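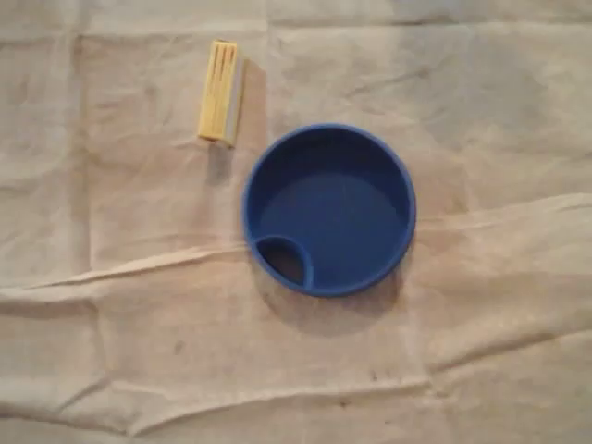

Does blue really calm you down?

Somebody has probably told you that blue is a calm color. Maybe they also told you that yellow makes you cheerful, red makes you hungry, and green helps you do your homework. You can find this on paint cans, on posters at the dentist, and in a lot of videos with soft piano music.

I'd like you to be a little suspicious of it. You don't have to say it's all wrong. Just ask the question that annoys grown-ups the most: how do they know?

Let's start with what color is. Sunlight looks white, but it's a mix of many colors. When it lands on a thing, some of the light is soaked up and some bounces off. The part that bounces off can reach your eye. At the back of your eye is a layer called the retina, and in it are tiny cells called cones. Most people have three kinds. Each kind answers to some colors of light more strongly than others, and your brain compares the three answers and comes up with "blue" or "yellow."

So far so good. Scientists have tested this part over and over, and you can read about it in any decent library book.

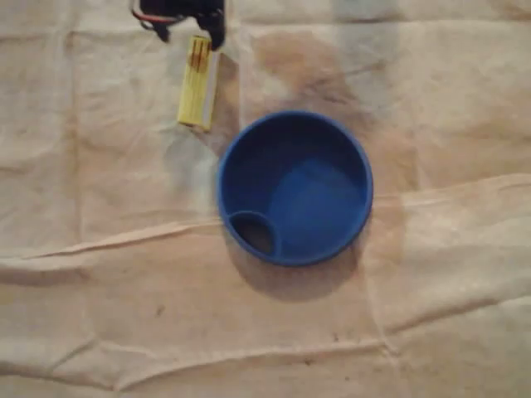
Blue and yellow against beige. Which one makes you feel calmer, or does neither?

Now comes the jump. Someone takes the true part about cones and light and adds, "and that is why blue slows down your heart." Wait a minute. The first half was about seeing. The second half is about feeling. You need new evidence for the second half, and quite often you don't get any.

Here is the kind of thing you get in its place. A paint company called Clorier put out a booklet that says blue bedrooms are "proven restful." I read it twice. The proof was a survey. They asked 2,000 people which color they thought was the most restful, and blue came first.

Do you see the problem? They asked people what they thought. If you have heard all your life that blue is calm, you will say that blue is calm. A real test of sleep would have to look at sleep.

A better test could go like this. Take a big group of children and split them up by drawing names from a hat. Half of them do a puzzle in a blue room and half do the same puzzle in a yellow room. The rooms have to match in every other way – same size, same chairs, same brightness, same noise. That last part is hard. Yellow paint often bounces back more light than dark blue paint does, so if the yellow group is more wide awake, was it the yellow or was it the brightness?

And don't tell the children what you're looking for! People like to be helpful. If they guess that the blue room is supposed to relax them, they may say they feel relaxed.

What about red, then? Red means stop, and red means hot. But red can also mean good luck, or a wedding, or a birthday, depending on where your family comes from. White is for brides in some places and for funerals in others. If a color had one feeling locked inside it, you would expect it to feel the same everywhere.
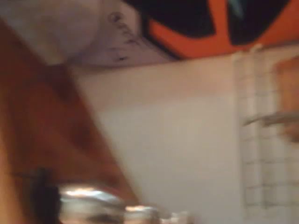
Orange bands on black. Some people would say Halloween. Others would say tiger.

Some color claims do hold up pretty well. Bright yellow is easy to spot against a dark background. Many poisonous or stinging animals have strong colors and patterns, and birds that have had a bad meal can learn to leave those patterns alone. Light matters too, and bright light late in the evening can make it harder to fall asleep. Notice that this is about the light going into your eyes. The color of your blanket in a dark room is another matter.

Try something at home. Pick 7 people and ask each of them, alone, what feeling goes with purple. Write down the answers before you ask the next person. Then ask each one where they got the idea. I tried this in February and mostly got shrugs, plus one long story about grape soda.

Seven people is far too few to prove anything, by the way. If your results look amazing, be suspicious of those as well.

You're still allowed to have a favorite color. If a blue room feels nice to you, it feels nice to you, and you don't need a booklet from Clorier to agree.

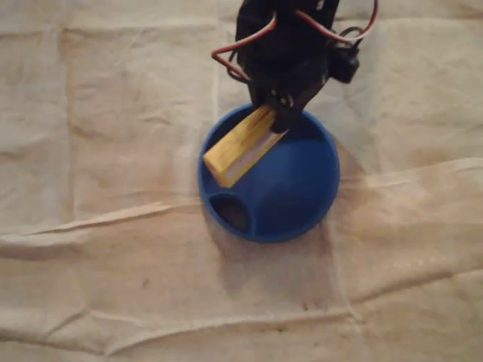
Melur Tambunan: My daughter read this and asked her teacher how they knew green was good for reading. The teacher said it was on the poster. So thank you for that. I do think you're a bit hard on surveys, though. Asking people how they feel is the only way to find out some things.

Afiq Pangaribuan: I agree with Melur about surveys. But they should ask how you feel in the room and not what you think of the color. My room is yellow and I sleep fine.

Birkover reader: what about pink?? my cousin says pink makes you weaker

Reply from the author: Ask your cousin how many people were tested, and what they were compared with. Then write and tell me.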